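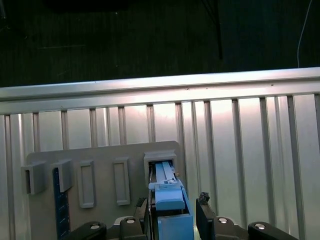 Figure 8.1 A light blue part going into the socket at the right end of a row of gray fixtures.

Chapter 8
Things That Slide, Click and Latch

I learned to fix computers on my aunt's dining table, and the first thing I ever broke was a plastic tab. It was a tiny thing on the side of a drive tray, and I pushed when I should have pulled (I was fourteen and in a hurry, and there was pie). The tray never sat right again. We held it in with a folded bus ticket for two years, and every time the machine got warm it buzzed like a fly in a jar.

So this chapter is about the parts people skip. We spent the last one on memory and processors, and I know that's what most of you signed up for. But if you go on to do repair work for a living, you'll spend a surprising amount of your day with trays, rails, brackets, cages and sockets. They hold the expensive stuff in place. They are also where a careful person can be told apart from a careless one in about ten seconds!

Let me give you some words first. A cage is the fixed housing that drives sit in. A tray (some makers say sled or caddy) carries one drive and travels in and out of the cage. A rail is the narrow strip that guides something along a groove. A latch is whatever stops it all from coming back out again. You'll hear people in shops mix these up freely, and you'll cope, but in your lab notes I'd like you to use them the way I do.

When I taught my first evening class, every bench had a Bonitz tower on it, and every Bonitz had its trays facing the side panel. Lovely machines to work on. The next year we got a load of Sokbergs, and half the class tried to pull the trays toward themselves out of pure habit. I don't blame them. Your hands remember a machine much longer than your head does, so before you touch anything, stop and look at which way the grooves run. A tray can only travel the way its rails let it.

Now take the side panel off your own bench machine and lay it somewhere you won't kneel on it. The power should be off at the wall and the cord out. Have a good look around before you reach in. 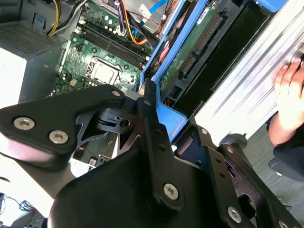 What I want you to get used to is tracing a cable with your eyes from one end to the other. The power bundle is easy, it's fat and it starts at the supply. The thin flat data cables are sneakier, and they're the ones that get yanked when somebody slides a drive out without unplugging it. Follow each one to its plug. Say out loud what it connects, if you don't mind your neighbor hearing. Huguette Deschamps, who shared my bench when I was training, used to mutter the whole route under her breath, and I don't remember her ever leaving a plug off.

Then there's the question of force. Most latches want a squeeze or a small lift, and after that the tray should glide. If you're leaning on it, something is still holding. Look for a screw you missed, or a second tab on the far side. The old Meireles cases had one hidden behind the front cover, and I have the scar on my thumb to prove it. 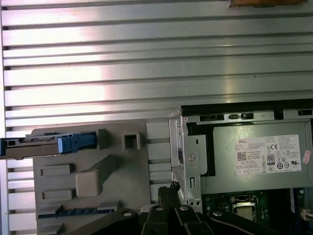

How do I know a drive tray is all the way in?

Push it until it stops, close the latch, and then give the tray a gentle tug with the latch shut. It shouldn't move. If the latch won't close flat, take the tray out and start over with the rails lined up, and don't use the latch as a lever to drag it home.

You'll get plenty of practice with that in Lab 8A, which we usually run on a Thursday when the benches are free the whole afternoon. Bring your own screwdriver if you have one you like. The Zumon kits in the cupboard are fine, though the smallest bit has a habit of wandering off.

Before the lab, read Section 8.1 on rails and grooves, and sketch the drive cage in your bench machine with an arrow showing which way each tray comes out.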